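Since January, half of my filing at Grukum has belonged to Lirar, and I still want to say good morning to it!
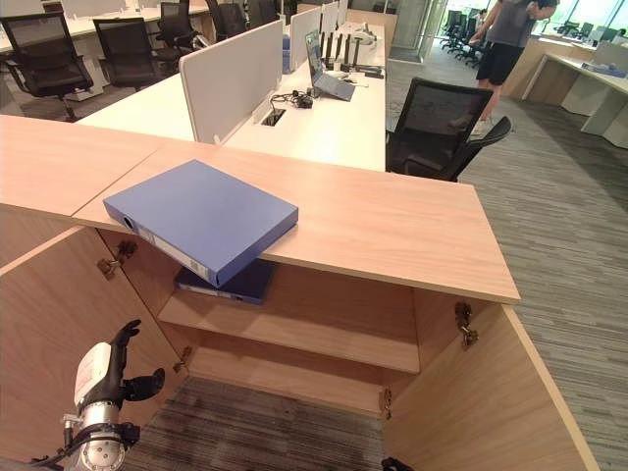 Wubit Ayele

I used to handle up to 905 binders a month. Now I mostly answer questions about them.

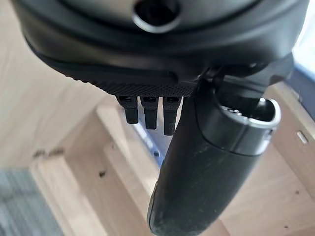
Lirar at work, close up

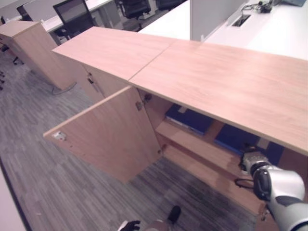
My job title hasn't changed but my day sure has (six of us got retrained in Laltevbridge). I label more and bend less. Blue binders lying flat on a low shelf used to mean my knees.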